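Lecture 3: Configuration Files and Environments 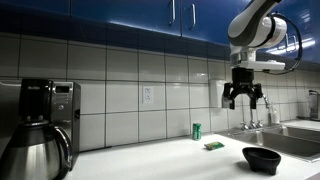 COURSE NOTES / SOFTWARE OPERATIONS

14 shares | 2 comments

Last time we covered build artifacts. An artifact is built once and then moved through each environment without being changed. That raises a question: if the artifact is the same everywhere, where do the database address, the log level and the passwords go? They go in configuration, and today is mostly about how to keep it under control.

1. What counts as configuration

Anything that differs between two places where the same code runs. Host names, port numbers, timeouts and credentials all qualify. A tax table does not, even if it sits in a file with a .conf ending. Put it with the code or in the database.

2. Order of precedence

Most programs read settings from several sources. The usual order, weakest first:

defaults in the code
a file shipped with the service
environment variables
command-line flags

Write the order down in the readme. When two sources disagree, the person on call needs to know which one wins.

3. Case: Toltico

Toltico is the booking service used in the lab. It started with one settings file and grew to 173 keys across 3 files. In January a session timeout was changed from 900 seconds to 15 on the test system, and the file was then copied to production by hand. Users were logged out in the middle of a booking. The code had not changed, so the first hour went to reading the wrong logs.

Two fixes were made. The files went into version control, and the service now prints its final settings at startup, with secrets masked. A schema check was added later — it rejects unknown keys and values outside a set range.

4. Secrets

Keep them out of the repository. Deleting a password in a later commit does not remove it from the history. If one gets in, change the password first and clean up the history second.

5. For the lab

Start from the Bikberg branch. Move the database settings into environment variables, then add a check that stops the service when one is missing. The error message should name the missing variable. Submit the diff and a short note on which keys you left in the file.

Recent items
Lecture 2: Build Artifacts and Versioning
Lab setup: the Donness server
Reading list: Appiah deployment guide, chapters on rollback

This site uses cookies to remember your login. Accept | Settings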